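Workshop Notes, Dekthorpe Shared Shop

ARMS BENCH: WHERE WE'RE AT

Quick one, I'm typing this between jobs so forgive spelling. The two-arm build is up on its rail and moving. Both arms clamped to the slotted aluminum, wrist cable still too long, will shorten. Job for this month is dull on purpose: pick up screwdriver bits off the tabletop, put them in the white dish. Crockery stays on the table too, so the arms have somthing to steer around.

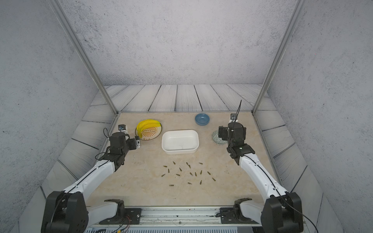 Ismail Badawi thinks we went to bits too early and should have stuck with big wood blocks until the left shoulder stops sagging at full reach. Fair. The sag is real, 9 mm on Thursday with the arm straight out. But blocks never showed us the finger problem, and the bits did in one evening.

The finger problem, then. Tips close a hair out of line. Fine on anything fat, hopeless on a hex shank lying flat. Siham Erraji filed a new pair, better. Next pair gets a thin rubber face if the Sobczak order ever turns up. Also the wrist view: bits are small and gray in there, tabletop is all blotches and specks, and the software picks out specks. More light from the left would help, that side looks washed out. Anyone got a small lamp they don't need?

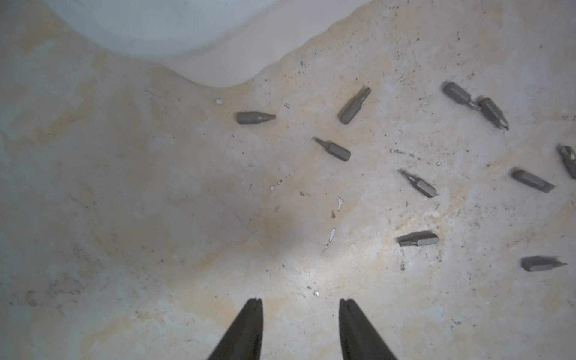 WHAT'S NEXT

Shoulder first. Kiều Huỳnh has a stiffer bracket drawn up, needs 14 screws and a free hour on the drill press. Then cable ties. The loops off the shoulders are way too generous and I keep catching a sleeve on them. Then log files, 1755 lines from one evening and most of it the same warning over and over, Pravesh is on it.

Bench is open Thursday from 7 pm if you want a go. Please don't re-zero the arms without asking, took us ages to get them back last time. And put the bits back in the Akance tin when your done.

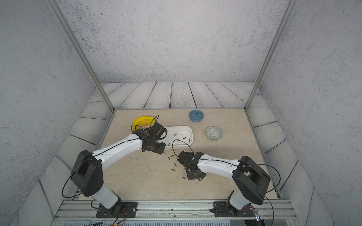
Both arms over the table, five bits in the tray and more still to pick up.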